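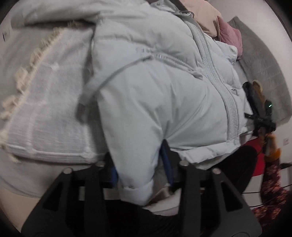
CLALTUS, Apr 2, 2020 – The owner of the secondhand shop on the main street has heard every promise the clothing trade can make about old coats. She doesn't believe most of them.

"They put a green tag on it and the price goes up," she says. "Then I get the same coat in a donation bag two winters later."

She is talking about the take-back plan from Warer, the outerwear chain, which says shoppers can return worn jackets for store credit and that the filling will be used again. She asked the company where the jackets go. The answer, she says, was a link to a web page.

"I asked for the name of a town. Is that so hard?"

Her own shop took in 1,324 pieces of winter clothing last season. She keeps a notebook by the register, and it shows that some 400 of them were padded jackets. Most had a broken zipper or a flat spot at the elbows. A zipper repair costs more than she can charge for the coat.

So is reuse a lost cause? She shrugs at that. Good coats still sell, mostly to parents, and mostly for kids who will outgrow them by June. What bothers her is the word "recycled" on a coat that can't be taken apart without cutting it up.

Rosteo, a sorting firm she used for three years, stopped picking up padded items last fall. She now stores them in the back – six big bags at the moment – and the shop is closed to customers until further notice.

"Maybe Warer really has a machine that does all this," she says. "Fine. Show me the machine."

She has written to the company again and is waiting for a reply.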